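Robotics & Automation | Good practice
2 min read

Right, sim hygiene thread. Spent Monday going through Bemero's kitchen runs with Mi-kyung Moon and I have opinions.

1/ Write down what the camera is meant to see BEFORE you generate anything. One line per view. We had 700 episodes and no view sheet. Never again.

2/ Every view gets a still pulled and looked at by a human. Not the metrics, the picture. Window view from the sink kitchen:

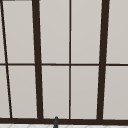
Simulated kitchen, window over the tiled strip. Panes flat pale grey, no reflections.

3/ Plain glass is allowed under our rules but it has to be logged as plain glass. If your policy only ever meets blank panes, say so in the release notes. Don't let the buyer find out at 4pm in a real kitchen with the sun comming in.

4/ Arm not in view = tag it. Don't bin it quietly. Prunelari's checklist has a box for this, ours didn't till April.

5/ Sample size. Meinecke check 40 stills per batch, we were doing 2. Two! Now 45, mostly out of spite.

6/ Whoever built the scene doesn't sign it off. Mi-kyung's rule, she's right, I argued and lost.

7/ Version the camera pose with the scene file. Same commit. Mivura keep them seperate and I've no idea how they sleep.

Template for the view sheet going up later, need to strip the client names out first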